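# Best way to pack crockery for a long move? Paper, bubble wrap or something else

**Posted by Bokton in Moving & Storage**

We're moving in May, 426 km by road, and I'm trying to sort out the kitchen before everything else. It's mostly plates and bowls, a set of wine glasses that were a wedding present, and a teapot I'd be upset to lose.

Last time we used newspaper and everything came out grey. It all had to be washed before we could put it away, and two mugs lost their handles. The removalist (a small outfit called Zornthorpe) sells bubble wrap and brown paper, and they charge a fair bit more for the bubble wrap. They said either is fine, but they would say that.

I've been looking at plain brown paper. What I can't work out is whether you're meant to wrap each thing flat and neat or scrunch the paper up and stuff it in the gaps. Do you need special boxes as well? I've got a heap of banana boxes from the greengrocer.
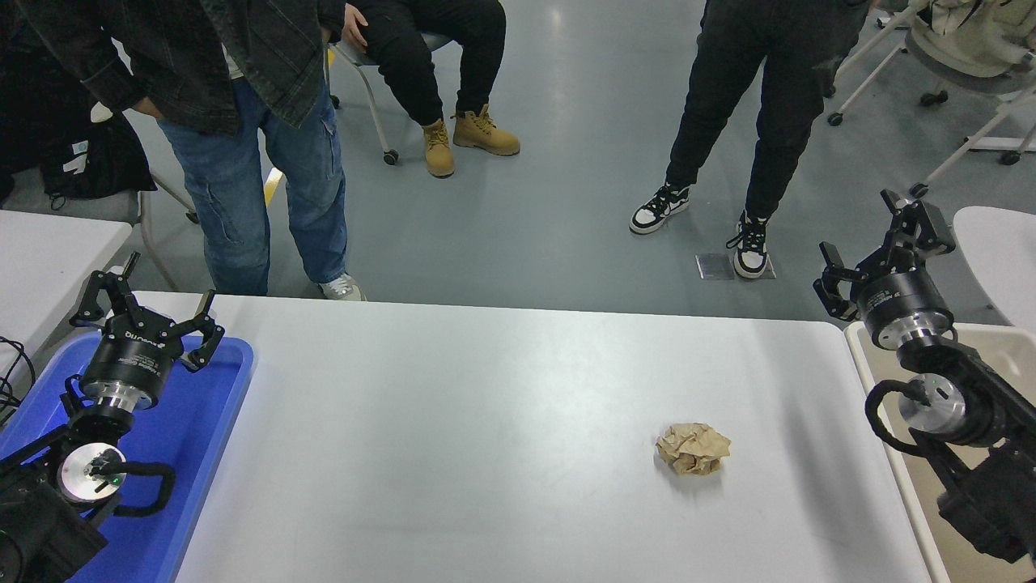 **Hellwig**

Scrunch it. Flat paper on its own does very little, it's the air in the creases that takes the knock. I do both: one flat sheet around the plate, then scrunched balls under, over and down the sides. Don't squash the balls too tight or they go hard like a rock. You want them to spring back a bit when you press.

Order I pack in:

1. Tape the bottom of the box twice, once each way.
2. Put down a thick layer of scrunched paper.
3. Plates go in on their edge, like records. Never stacked flat.
4. Bowls on their edge too, nested in twos with a sheet between.
5. Glasses on top, upright, with paper stuffed inside each one.
6. Fill every gap, then another layer before you close the lid.

Shake the box gently before taping it. If anything clinks, open it up and add more paper.

Skip the banana boxes for this job. The hole in the bottom is a nuisance and the hand holes let the paper work its way out. They're good for linen and saucepans. For crockery get the small, double-walled book boxes. A large carton full of plates is too heavy to lift and the bottom will go.

Teapot: take the lid off, wrap it separately, stuff the pot, and put extra paper around the spout and handle before you wrap the whole thing.

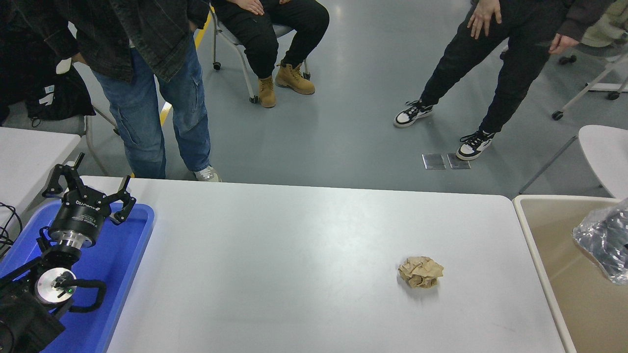

*Brown paper, scrunched into a ball*

**Hartmut Harms**

I'd go half and half. Bubble wrap for the wine glasses and the teapot, paper for the rest. Put the bubbles on the inside, facing the glass. If it's going into storage for a while, put paper against the glass first, as I've had plastic leave marks on a glaze over a hot summer.

Buy more paper than you think. We got a bundle from Skorora with 221 sheets in it and ran out before we'd finished the pantry. You can flatten it and use it again at the other end, or put it in the recycling bin if there's no tape stuck to it. Ours also went down under the tomatoes as mulch.

Check your insurance too. Some policies won't cover breakages in boxes you packed yourself. Ask them in writing.

**tealeaf8**

tea towels and socks. free and you have to move them anyway

**Bokton**

Thanks all. I'll get the book boxes and paper, and a short roll of bubble wrap for the glasses. Zornthorpe's quote says owner-packed boxes aren't covered, so the teapot is coming in the car with me.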